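Inset board

An inset board (also called a form board, a peg tray or, in older school catalogs, a fitting board) is a flat board with cutouts in which loose parts of matching shape are placed. The person who uses it takes a part, finds the cutout with the same outline, and lays the part inside. Inset boards are used in nursery education, in hand therapy, and in training for assembly work. They belong to the same family as the wooden jigsaw puzzle and the shape sorter, but differ from both in some points which are described below.

Construction

The base of an inset board is usually one flat sheet. Wood was the common material for a long time, and today many boards are made from plastic or are printed at home in layers. The cutouts can go through the full thickness of the sheet, or they can be shallow, with a closed floor. A shallow cutout keeps the part from falling through when the board is lifted, but it collects dust and is harder to clean.

The loose parts are called insets. They may be simple figures such as the circle, the rectangle and the triangle, or they may follow the outline of real things: animals, keys, gears, tools. Many insets carry a small knob on the upper side. The knob gives the fingers a place to hold, and it also shows which side must face up.

The space between the inset and the wall of its cutout is called the clearance. With a wide clearance the part drops in even if it is held a little crooked. With a narrow clearance the part must be turned to the right angle first, and it often stops on the edge of the cutout before it goes down. Makers of school boards prefer the wide clearance. Boards for assembly training are normally tighter.

Color

Two systems of color are common. In the first, each inset has its own color, and the floor of the cutout is painted the same. This makes the work easier, because the user can match by color alone. In the second, all insets share one color and the board has another, so that only the form can help. Teachers often begin with the first system and change to the second when the child is ready.
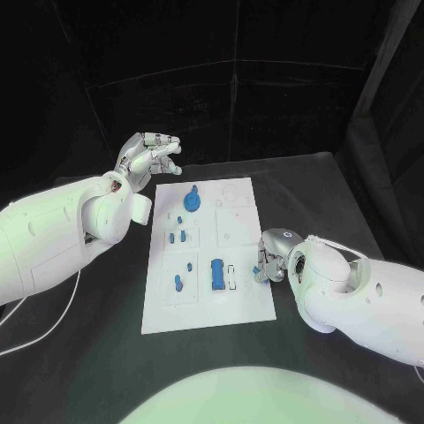
A white board with blue parts. Many of them sit in matching cutouts; the large gear-shaped part has a small knob.

Boards with panels

Larger boards are often divided into panels. A panel is a rectangular area with its own outline, and it normally holds one part or a small group of parts which belong together. The division has a practical purpose: the user can finish one area before going to the next, and an instructor can say "only the top row today" without covering the rest.

The order of work on a panel board is free in most cases. Some instructors ask for the large parts first, as these are easy to find and leave fewer cutouts to compare. Others start with the small ones, while the hand is still rested.

The Gosby board

A well-known pattern in small workshops is the Gosby board, named after the village where the toymaker Guido Marchetti had his shop. It has 27 insets in one color and was sold together with a cloth bag and a printed sheet of outlines, on which a missing part could be traced and cut again. The first boards left the shop in October, in time for the winter fairs. A later version with 40 insets was made for the training school at Gomevholm, but it was found to be too heavy for one person to carry with comfort, and the school went back to the smaller pattern.

Effie Niven, who taught at Gomevholm, wrote a short guide for the use of the board. She recommends that all parts be laid on the table beside the board, with the knobs up, before the work begins -- never in a heap. She also recommends a session of not more than 30 minutes.

Use and handling

A part is normally held between the thumb and one or two fingers. It is brought over the cutout, lowered until one edge touches, and then turned lightly until it settles. Pressing is not advised. If a part does not go in, it is either at the wrong angle or over the wrong cutout, and force can chip the edge.

The board should lie flat on a table that does not move. On a smooth surface, a thin rubber mat is placed under it.

Care

Wooden boards are wiped with a cloth that is only slightly damp, and they dry standing up. Plastic boards can be washed with warm water and mild soap. Printed boards should not be left in a hot car or close to a heater, as the sheet may bend and the clearance is then lost.

See also

Jigsaw puzzle
Peg board
Shape sorter
Tangram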